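MUDSTEAD LINEN SHARE

Minutes of the February meeting, held in the Benítez Room, 7:15 p.m.

14 shares 6 comments

Opening

The meeting opened with coffee, a plate of lemon bars and a very full room. Extra chairs had to come in from the hall, which was lovely to see in this weather. Apologies were read from members down with the flu. The January minutes were approved with one correction: the pillowcases mentioned under "Donations" were flannel and did not come from the Rerkis estate sale. The Rerkis pillowcases are the percale ones, and they have already gone out on loan.

The agenda was taken out of order so that people with early shifts could be here for the shelf discussion.

1. How the winter loan period is going

Wonderful news to start. Loans are up again, and the guest bedding sets were all out over the holidays at one point. Several members told stories about houses full of cousins, and one household borrowed tablecloths for a christening lunch and returned them ironed and folded in tissue paper, with a thank-you card tucked inside! The card has been pinned up by the door.

The mailing list now stands at 418. It was agreed that the newsletter should stay at one page, with the loan calendar on the front where people can find it.

Returns were a little slower than we would like in January. The meeting felt this was down to the ice and there was no appetite for late fees. A friendly reminder will go in the newsletter. Members who can't get back in bad weather can leave a message on the room phone and the loan will be extended by a week.

2. Money

We spent $233 on the room since the fall meeting. Most of that was hooks, laundry soap, and the good cotton tape for labels. The receipts went around the table and everyone was happy with them. The can by the door continues to do very well, especially on tea towel swap evenings.

A member asked if we could stretch to a second iron. Everyone wanted this. It was agreed to look for a secondhand one first and buy new in the spring if none turns up. The ironing board cover is also past saving — the scorch mark has now become a hole — and a new one will be sewn from the striped ticking in the offcuts box.

3. Tidying the room

This was the main item and took up a good part of the evening, in the best possible way.

Everybody who came to the January cleanup agreed that the room feels twice as big. The windowsill is clear. The bags that used to live under the table have been opened, sorted and dealt with, including the one full of zippers. The old Vevum wardrobe with the sticking door has gone to a new home in Mudstead, and the floor behind it has been swept and mopped for the first time in living memory.

The remaining question is what goes where. The white metal rack and the white cubbyhole unit are side by side, and people like them that way: it is easy to turn from one to the other while sorting, without walking across the room with an armful of sheets. The trouble is deciding what each is for. At the moment, small things end up wherever there is a free spot. Dust cloths get mixed with napkins, and wadded-up cloths get left for the next person to shake out and fold. There was a lively and good-humored discussion of whether a cloth that has been balled up counts as "put away." The feeling of the meeting was that it does not.

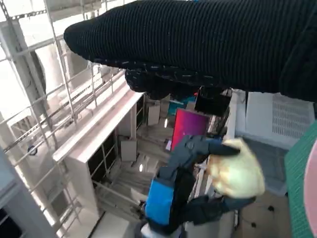 One member said that the cubbies ought to be sorted by the room a thing is used in and forget about size altogether, so that anyone coming in for kitchen cloths could go straight to the kitchen cubby and take the lot home. She had tried it in her own hall closet after the last meeting and said even her teenagers could follow it.

This went over very well. A few people had been in favor of sorting by size, with the big flat things at one end, and the point was made that tablecloths are awkward in a cubby however you label it. After some back and forth, the meeting agreed to the following:

Cubbies are for small linens, sorted by room: kitchen, bathroom, table, nursery, and a last group for cleaning cloths and rags.

The rack is for anything that needs air, and for things waiting to be checked before they go back into the loans. It is not for storage. Things should come off the rack by the end of the session.

Tablecloths and sheets stay in the tall closet, on the shelves, with the label facing out.

Bags of any kind, including the cloth ones people bring their returns in, go back to their owners or in the bag bin. Please do not stuff them in with the cloths. We lose track of them and then somebody finds them in June.

There was a request for labels large enough to read without glasses. Agreed, warmly, by most of the table. The labels will be cotton tape with marker, tied on, so that they can be moved if we change our minds. A member with beautiful handwriting has offered to do them all and the offer was accepted before she could finish the sentence.

4. Folding

Out of item 3 came a request for an agreed fold. The napkins currently come back in thirds, in quarters, rolled, and in one case as a swan. The swan was much admired.

The meeting tried out three folds on the spot, using the spare napkins, and it got quite noisy. The one that won is the plain one: in half, in half again, then once more so that the rounded edge faces front. It stacks flat, it stands up in a cubby without slumping, and you can pull one without dragging the neighbors out. Bath towels are folded lengthwise first. Dishcloths just need to be flat.

Fitted sheets were raised. It was agreed that a fitted sheet may be folded however the folder can manage, and that a hands-on evening would be fun. There is real interest in this, and one household has asked to bring a king-size.

Soft, thin cloths, such as muslins and the older dusters, don't hold a fold well at all. They can be smoothed out and laid in a loose pile. Anything too crumpled for that goes in the ironing basket.

5. Stains, holes and what to let go

We looked at a small pile of problem items. The tea-stained runner came out beautifully after an overnight soak, and it was handed around so that people could hunt for where the stain had been. The cream napkins with the rust spots have been soaked twice and are better, though they will probably end up as everyday kitchen cloths. The meeting was fine with this. Linens are for using!

It was agreed that five items from the oldest batch will be cut up for rags, with thanks for their service. The buttons from the old duvet cover are to be saved.

One of the quieter members brought in a darning sampler to show what can be done with a worn tablecloth, and it was stunning. She will bring her threads to the next session for anyone who would like to learn.

6. Tea towel swap

The next swap evening will be in March. Same rules as before: bring clean ones, take as many as you bring, no limit on souvenir towels. The map towels went first last time and there was some gentle lobbying for a map towel table. Agreed. The host for the evening would like to know who is baking.

The hallway can get crowded at swaps, so coats will go in the side room. The room opens a half hour early for anyone who wants to help set up.

7. Any other business

The radiator under the window knocks when it first comes on. The building has been told and is going to bleed it.

Lavender sachets: there were strong feelings both ways. Members with allergies asked that they be kept out of the loan linens entirely, and everyone was glad to agree. Sachets may be swapped privately.

The good scissors are missing again. They have the green thread on the handle. Please look in your sewing bags.

A question was asked about curtains, and whether we take them. We do take unlined ones in washable fabric. Lined curtains are too heavy for our washer and take up a whole closet shelf.

Somebody left a blue casserole dish at the holiday lunch. It is in the kitchen, washed, on top of the fridge.

Actions

Labels to be written and tied on before the next session.

Cubbies to be emptied, wiped down and refilled by room, in one go if enough people can come.

New ironing board cover to be cut and sewn.

Look for a secondhand iron.

Reminder about winter returns in the newsletter.

Date for the fitted sheet evening to be picked at the March meeting.

The meeting closed at 8:50 p.m. and most people stayed to fold.

6 comments Share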